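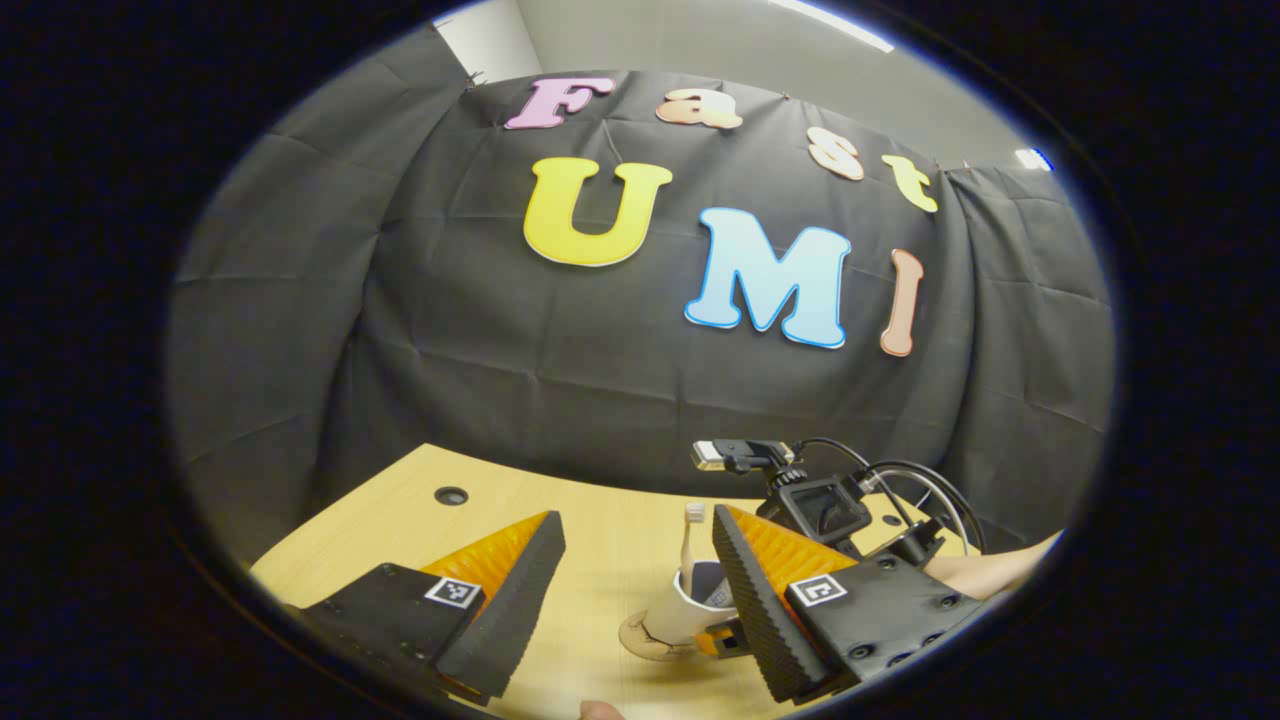
Botach prüft seit Mai in Bisstead, wie sich schwere Bühnenvorhänge nach mehrjährigem Gebrauch in Faltenwurf und Flächengewicht verändern. Auftraggeber ist die Spielstätte Jellodstead, deren Hauptvorhang vor der nächsten Saison ersetzt oder aufgearbeitet werden soll. Untersucht werden Bahnen aus Wollserge, Baumwollmolton und schwer entflammbar ausgerüstetem Polyester. Das Verfahren berücksichtigt auch nachträgliche Eingriffe in die Fläche, etwa angesteckte Dekorationen wie die ausgeschnittenen Buchstaben »Fast UMI« auf schwarzem Vorhangstoff. Jede Nadel durchsticht das Gewebe, und bei dichten Qualitäten schließen sich die Einstiche nach dem Entfernen nicht immer vollständig. Quer verlaufende Knitter, die sich dort ebenfalls zeigen, gelten im Prüfschema als eigener Befund und werden getrennt von Nahtverzug erfasst.

Geleitet werden die Arbeiten von Teodor Kozłowski, der zuvor in der Konfektion technischer Textilien tätig war. Nach seinen Angaben entstehen die meisten Reklamationen an den senkrechten Nähten. Laufen Oberfaden und Grundgewebe bei wechselnder Luftfeuchte unterschiedlich ein, zieht sich die Naht zusammen, und die Bahn hängt nicht mehr lotrecht. Der Fehler wird häufig der Aufhängung zugeschrieben und dort ohne Ergebnis nachgestellt.

Für die Messung werden 18 Probebahnen im Klimaraum bei 60 Prozent relativer Luftfeuchte ausgehängt. Die obere Kante ist mit Gurtband verstärkt und über Ösen befestigt, die untere mit einer Bleischnur beschwert. Erfasst werden die Längenänderung an beiden Seitenkanten, die Tiefe der Falten in halber Höhe und die Abweichung der Nähte vom Lot. Nach jedem Durchgang werden die Bahnen abgenommen, gerollt gelagert und erneut ausgehängt. Vorgesehen sind 100 Durchgänge je Bahn.

Ein zweiter Teil der Untersuchung betrifft die Lagerung. In vielen Häusern werden Vorhänge gefaltet in Wagen oder Säcken aufbewahrt, und zwar stets entlang derselben Bruchlinien. Bei Molton lassen sich die entstehenden Knitter in der Regel aushängen. Bei beschichteten Geweben kann die Beschichtung an der Bruchlinie dagegen Risse bilden, durch die Licht hindurchtritt. Botach vergleicht deshalb gefaltete und gerollte Lagerung über einen Zeitraum von 6 Monaten. Dämpfen ist während der Versuchsreihe nicht zugelassen, da es bei salzhaltig ausgerüsteten Stoffen die Flammschutzausrüstung beeinträchtigen und Ränder hinterlassen kann.

Die Stoffe liefert die Weberei Kwiatkowski, die auch Rückstellmuster aus jeder Partie vorhält. An diesen Mustern sollen nach Abschluss der Messungen Reißkraft und Brennverhalten im Neuzustand bestimmt werden, damit ein Vergleich mit den beanspruchten Bahnen möglich ist. Für den vorhandenen Hauptvorhang fehlen solche Muster. Dort werden Proben aus dem Saumeinschlag entnommen, der weniger Licht und Staub ausgesetzt war als die Fläche und daher nur eingeschränkt als Referenz dient.

Mit den Ergebnissen will Jellodstead die Ausschreibung für den Ersatz vorbereiten. Festgelegt werden sollen unter anderem das Nahtbild, die zulässige Längenänderung und die Art der Kennzeichnung. Das Anstecken von Dekorationen auf dem Hauptvorhang wird nach dem Entwurf der neuen Hausordnung nicht mehr gestattet. Für Veranstaltungen mit Schriftzügen ist ein separater Vorsatzvorhang aus Molton vorgesehen, der an einem eigenen Zug hängt und ohne Eingriff in den Hauptvorhang gewechselt werden kann. Der Prüfbericht geht zunächst an die technische Leitung des Hauses.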